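Saltance Two-Arm Bench Station

Home > Equipment > Bench stations

The Saltance is a fixed station with two arms for sorting and tidying small items at table height. It is sold to workshops, schools and offices that want to find out which chores a machine can take over now, and which still need a person.

What it does well
Picking up single items that lie apart from each other. Moving pens, markers and similar pieces into open baskets or trays. Going back over the same table at the end of every shift.

What it does with help
Capping markers. Clearing a table where large and small things are mixed — a lamp with a cord slows it down a good deal. Expect to step in.

What it does not do
Laundry, dishes, anything wet, anything made of glass.

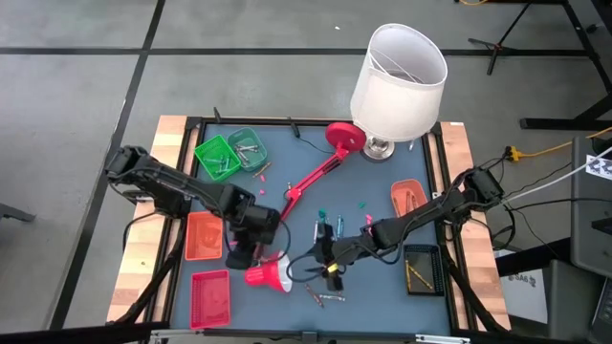 Each arm can work alone or together with the other. Baskets and trays are not included, and any open type will do if the rim is low enough for the gripper to clear.

Specifications
Arms: 2
Maximum item weight: 285 g
Stored tidying routines: 11
Mounting: fixed, indoor use only

Setup takes one morning. Edgars Sepp handles installation and training, and Toàn Hứa answers questions about spare grippers and cables. Orders placed now ship in June.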